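Re: [Mullivow list] What are you all using the long table for?

On Wednesday Cordier wrote:
> I've got the wood oil in (the 500 ml tin, the 1000 was out of stock)
> and could do the table next week if it's clear. Does anyone mind? And
> can whoever has little bits and pieces out on it say what's staying
> and what can go in the drawer?

Hello all,

Yes please to the oil! I was leaning on that table this morning with my tea and it really could do with it. It's such a nice pale wood and it's picked up marks all over the place. I'd give it a light sand first, 300 grit if we've still got any, otherwise I can bring a couple of sheets from home.

As for the bits and pieces, I'm afraid I'm fond of them. The little bird heads with the orange beaks are my favourites, and I'd like them kept together if they're going in the drawer (not in with the screws, please, last time it took me ages to fish everything out). The green thing can go in with them. The lime green tape can go back on the hook by the door, where I'll stand some chance of finding it again.

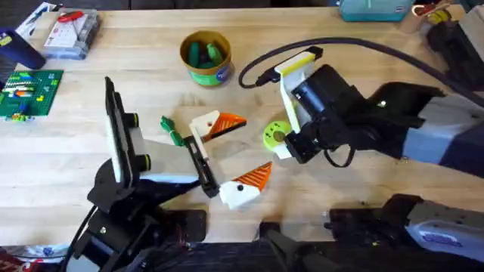 Liv Kvam

Sorry, pressed send in my head before I'd finished! I meant to say something about the stains as well. I had a go at a patch on my own kitchen worktop with Liltar soap, just a dab on a damp cloth, and it lifted the tea rings but did nothing at all for the darker scuffs. So I wouldn't spend all afternoon scrubbing.

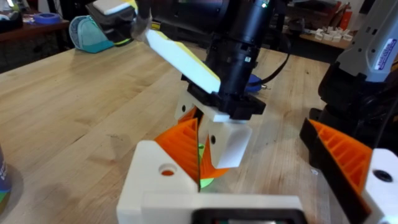
If they won't budge, I'd say leave them and oil over the top. It's a work table and I don't mind it looking like one. Do go along the strips with the cloth and not across them, though, and wipe off whatever hasn't soaked in after a bit. I left mine too long at home and it stayed tacky for 2 days, with crumbs stuck in it.

Cordier, are you still going past Cenwood on your way in? If so, could you pick up some cotton rags? I'll settle up with you when I see you. I can come in after lunch whichever day you choose and help clear the top.

Liv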